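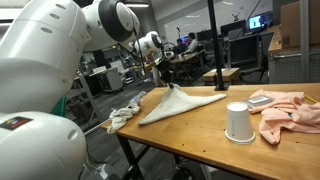 A white towel, lifted by the middle over the wood tabletop.

Drying Out Your Sailing Gear at Home
Posted 10/2/18 by Ásdís Ingvarsson

The end of the season always leaves our laundry room smelling like the bottom of a boat, and after a good many years of it I have settled into a few habits that I'm happy to pass along (take what you like and leave the rest!).

Rinse everything in fresh water the same day. I know, you're tired and you want your supper, but salt left in a zipper overnight is a stubborn thing. I fill the tub, drop in the wetsuits, boots and gloves, and let them sit while I unload the car.

Hang wetsuits folded over at the waist on a fat hanger, never by the shoulders, and keep them out of the sun. Turn them inside out first and flip them when the lining feels dry. Boots go upside down on broom handles stuck in a bucket of sand, a trick I got from Rezaul Sivakumar at the Brirnov boat ramp back in August, and I do wish he'd told me sooner.

For life jackets, press out what water you can with an old towel and hang them open where the air moves. No dryer, please, and no radiator either. The foam doesn't care for it.

If the gloves still smell, soak them for an hour in 4 quarts of cool water with 80 ml of white vinegar, then rinse well. My measuring cup only goes to 500 ml, so I fill it a good many times and lose track and start over.

Zippers get a rub of plain candle wax before they're put away for the winter. Sails I leave for another page, as I have a lot to say about sails.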